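Magazine > Features > Workshop

News Features Reviews Back Issues Subscribe

Two Grippers, One Bin, and a Lot of Dropped Cups

I spent 2 weeks at a bench in Dunstan trying to decide which hand to buy for our arm.
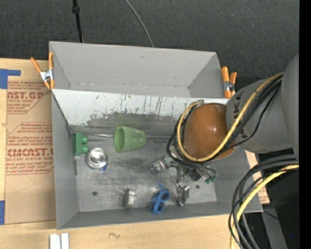 The short list was down to a pair by then. One was the Jikby, a plain parallel gripper with stiff fingers and hardly any opinions. The other was the Pundadar, which bends at the knuckles and is supposed to wrap itself around whatever it meets. I wanted the Pundadar to win so badly! It looks great, it moves like something out of a cartoon, and I'd been talking it up to the whole shop since September.

My test was simple enough. Put a mix of stuff in a metal bin - a light green cup on its side, a small silver bowl, a short metal cylinder, a blue plastic thing with loops - and have the arm try to get it all out. No neat rows, no fancy fixtures, and the bin is only held with orange-handled spring clamps (I own a lot of those). I logged 1,479 grasp tries across both hands, and I watched nearly every one of them, which my family has opinions about.

The cup is where it got fun. The Jikby would come straight down, pinch the rim and go, or it would miss the rim and shove the cup into a corner, and then we'd be stuck there for ages. The Pundadar was much nicer with it. It sort of hugged the thing. But give it the little bowl and it got silly, scraping along the floor of the bin with a noise I could hear from the parking lot.

Then there's the wiring. Every demo video I've watched has a tidy arm with one cable tucked away somewhere, and mine has a thick yellow one looping around the wrist with a bundle of black ones for company. I rerouted the lot three times. If you're shopping for a gripper, ask how much slack it wants when the wrist turns all the way over, and then leave more than they say.

I ran everything off a Tarnov controller, and I'd do that again. It let me swap hands without rewriting my motion code (okay, I rewrote some of it, but that was my own mess). Of those 1,479 tries, 217 ended with the controller stopping the arm because the force got too high, mostly against the bin walls. I was grumpy about it at first. Then I priced a new set of fingers and cheered right up.

So I bought the Jikby. It's a bit dull, it's easy to fix, and I can get spare fingers in a couple of days. The Pundadar went back in its box last night, and I've already emailed to ask what they'd want for a used one.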